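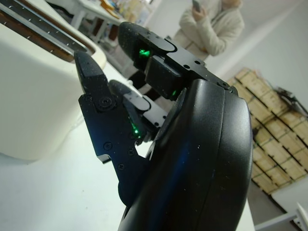
Prandside hand control software: progress to the end of May

Prepared for Volteo by Seon-mi Wi

It's been a really good month! The new grasp planner went onto the hand on a Friday afternoon and we've hardly left it alone in the time between. We've now logged 1,478 grasp attempts through the full stack, and 263 of those came back flagged for review (mostly thumb contacts the old code would have quietly counted as fine, so we're delighted to have them).

The control loop runs at 500 Hz with all finger joints reporting. Getting there meant rewriting the message layer Flinitz left us, and it's a much tidier program now. Calibration from the wrist camera is down to 13 seconds, so we just run it before every session.

Still open: the planner is too cautious near large curved objects and likes to stop short. Derese has a fix in testing that blends the depth estimate with fingertip contact, and the early logs look lovely.

Next month we'll merge that branch, finish the replay tool and send you a build to try. We'd like your okay on the extra storage for logs before then.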